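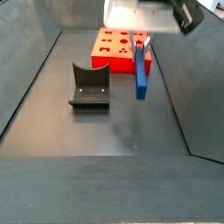

Photo: Govow

Govow publishes handling test code for robot work cells

ASVILLE, December 2023 – Govow has released a written code of practice for testing robot grippers in enclosed work cells. The code covers how a test cell is set up, how objects are placed in it, how each attempt is recorded and when a run must be stopped. It is free to download and may be copied in full by any lab or plant that wants to use it.

The code was drafted at the company's test site in Asville and tried out at a second site in Hineddale, run by the parts supplier Barbu. Staff at the two sites logged 3,767 grasp attempts under the draft rules between April and the end of the trial. Of those, 1,022 were repeat attempts, done by a different operator from the written record alone.

"We had two sites doing the same test and getting results we couldn't compare," said Aksel Bach, who led the drafting at Govow. "One site would clear the bin between attempts and the other wouldn't. One would call it a success when the part left the floor, and the other waited until it was put down again. Most of this document is us agreeing on things like that."

The code has 11 sections. The main requirements are:

Test objects must be listed by shape, color and size before a run starts. A run may use simple blocks, parts with holes or slots, and fixed holders, but the list can't change until the run is finished.

A grasp counts as held only when the object is clear of the bin floor and stays in the fingers for the full hold time set in the test plan. A tilted object may still count as held. The tilt must be noted.

Other objects left in the bin during an attempt must be recorded, including any that stand behind or next to the one being picked up.

Bin walls and floor must have a matte finish. Light scuffs and dust are allowed, but the floor must be wiped down at least once every 60 attempts.

Finger screws and brackets must be checked at the start of each shift and after any contact with a wall.

No one may reach into the bin while the gripper has power. The stop control must be within reach of the operator at all times.

Failed attempts have to stay in the record. A run with attempts removed can't be reported under the code.

Darragh Ó Ceallaigh, test manager at Barbu, said the wiping rule and the shift check caused the most discussion at Hineddale. "People thought it would slow us down, and for the first couple of weeks it did," he said. "After that it was part of the routine. We asked for one change, to let the shift check be signed by the operator instead of a supervisor, and that is in the final text."

The code doesn't replace national safety rules or the instructions supplied with a robot. Where they differ, the stricter one applies.

Govow will accept written comments on the code through April and plans to issue a revised version after that. Comments should name the section they refer to and, where possible, include the test record.

Copies of the code and a blank record sheet are available from the Govow press office in Asville.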